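Toom Family Relations Data Card

Version dated Sunday, January 3, 2021. Maintainer: Greer Leckie. Reviewer: Ľubomír Trnka.

Summary

Toom is a table of family relations between the characters of Clurkirora, a long-running radio serial set in the harbour town of Navevia. It holds 400 characters and the links between them: parent, child, spouse, sibling, engaged, estranged. Only fictional characters are covered. Cast members and their families are out of scope, and requests to add them are closed without reply.

Files

characters.csv: one row per character, with id, name, first episode and last episode.
relations.csv: one row per link, with both ids, type, start episode and end episode.
disputed.csv: 131 links on which the scripts contradict each other.

Sources

Links up to the July break were typed in from the Zundstead script binders by Ott Kazlauskienė. Later links come from listening notes. Where a script and a broadcast differ, the broadcast is used and the script reading goes to disputed.csv.

Known problems

Half-siblings are stored as siblings in the first 50 episodes.
Adopted children have two sets of parent links. Filter on type before counting.
Names changed by marriage are not tracked. The row keeps the name used at first mention.
In 70 rows the end episode is blank. Blank means unknown. It does not mean the link still holds.

Checks before a release

1. Run check_ids and fix any link that points to a missing character.
2. Run check_loops. A character must not be their own ancestor.
3. Send disputed.csv to Reet Lukoševičius for a second reading.
4. Update the version line and tag the release.

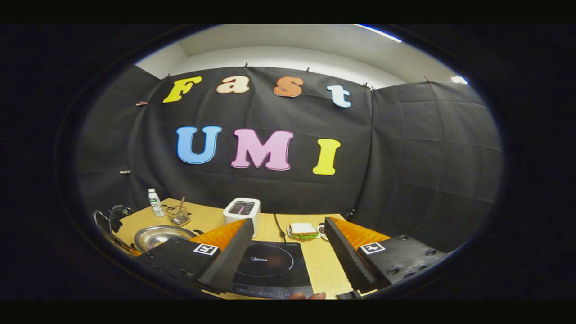
Corrections

Open an issue with the episode number and the line as spoken. Reports without an episode number are held for 50 days, then closed.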